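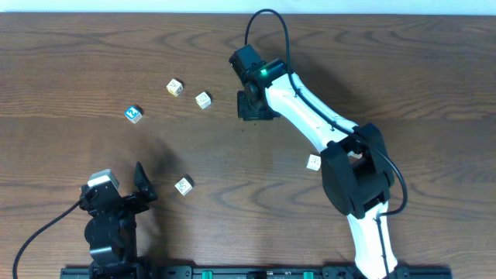 Saranya Rodrigues
If the finish came off with a fingernail, it was never varnish. It was wax over whatever the last owner had lying around the garage. I'd stop sanding right now and find out what you have before you go any further.

plankton_ed
She's right about stopping. I'm the one who started this, so for anyone joining from the front page: I bought a secondhand dining table from the Hamel estate sale for $70, the top felt sticky every time the weather turned, and I decided one free afternoon would take care of it. I have now used up four free afternoons. The underside has a paper label that says Marier and a penciled 494, which my wife believes is the price and I believe is a stock number. We have agreed not to discuss it at dinner, which we eat standing up.

gritcount
Put a few drops of denatured alcohol on a spot under the apron and leave it a minute. If it goes gummy, shellac. If nothing happens, try lacquer thinner. If that does nothing either, you've got poly or an oil finish and you can stop sniffing things.

Tia Pearce
Before everybody hands this man solvents, has he tried washing it? A sticky top on an old table is very often years of spray polish and elbows. Warm water, a little dish soap, wring the rag out hard, dry it right behind you. I did my grandmother's table that way and the water looked like gravy.

gritcount
Washing a table with an unknown finish is how you get white rings the size of a dinner plate.

Tia Pearce
A damp rag is not a flood. People have been wiping down tables since there were tables.

gritcount
And people have been posting here about white rings since there was a forum. There are 1,732 threads in the Finishing section and I feel like I've answered every one of them.

Tia Pearce
That sounds like a problem between you and the Finishing section.

plankton_ed
I'd like it noted that I did both. Soap first, in the corner where the fruit bowl goes. A lot of brown came up, and I felt good about myself for the length of a cup of coffee. Still sticky. Then the alcohol under the apron, and the drops went gummy almost immediately. So shellac?

Saranya Rodrigues
Shellac, or shellac with something on top of it. The wax you scratched through is a separate layer. Get the wax off with mineral spirits and a white pad, wipe with the grain, change rags long before you think you need to. Then do the alcohol test again on the top itself. The underside of a table often got one quick coat of something cheap and the top got another product altogether.

dovetail_dropout
Unpopular opinion, but strip it. You'll spend a month diagnosing the old finish like it's a patient, and at the end you'll strip it anyway. Gel stripper, plastic scraper, windows open. Done by supper.

Saranya Rodrigues
If the grain is any good I would try very hard not to do that. Is it veneer? Look at the end of the board. If the lines on top carry on down over the edge, it's solid. If they quit at a seam, put the scraper away.

plankton_ed
There's a seam. I had to get a flashlight and lie on the floor, where I also found a fork.

dovetail_dropout
OK, veneer. I withdraw the scraper. I do not withdraw the supper.

oldmanrasp
Everyone's being very delicate about a $70 table. I had a Plurnunus drop-leaf that was sticky for years and I put a tablecloth on it. Total project time was the drive to the store.

gritcount
Tablecloth will stick to soft shellac, especially a plastic-backed one. Then he has a table with a cloth pattern printed in it.

oldmanrasp
Mine has little lemons. I've grown fond of them.

Tia Pearce
So what is he supposed to use at the end of all this? My vote is paste wax, thin, and buff it until you're bored.

gritcount
Paste wax on a dining table means doing it again every January and again whenever somebody's kid visits. Wiping varnish over dewaxed shellac. Two or three thin coats. It'll take a hot mug and the rest of the family.

Saranya Rodrigues
I'm with Tia on this one, mostly. A fresh coat of shellac and a little wax is easy to repair, and he's shown us that he is going to need to repair it. Use coasters.

gritcount
Nobody under sixty uses coasters.

Tia Pearce
My whole house uses coasters. I'm 41 and feared.

plankton_ed
Update, 7/24/18. Mineral spirits done. It took the rest of the Vodley rags and one undershirt I'd been told to throw out anyway. The stickiness is gone from everything but the end where, I'm guessing, the previous people kept a radiator or a grudge. Alcohol test on the top: gummy, same as below. I've padded on one thin coat of dewaxed shellac and it looks so much better than I deserve that I'm afraid to touch it.

gritcount
Good. Let it sit overnight, scuff it lightly with something very fine, wipe off the dust, go again. Don't go back over a wet patch to fix it. You can't fix it. Walk away.

plankton_ed
I went back over a wet patch.

gritcount
Of course you did.

Saranya Rodrigues
Leave it until it's hard, then rub the ridge down with a little alcohol on the pad, barely damp, and keep moving. One reason I like shellac is that it forgives this sort of thing — varnish would have made you live with it.

gritcount
Varnish would've given him time to brush it out.

Tia Pearce
Here we go.

plankton_ed
Ridge is down. Second coat goes on tomorrow. Does anybody know if the undershirt needs to be dried flat outside before it goes in the trash, or is that just linseed oil?

Saranya Rodrigues
Dry it flat outside anyway, and the rags too.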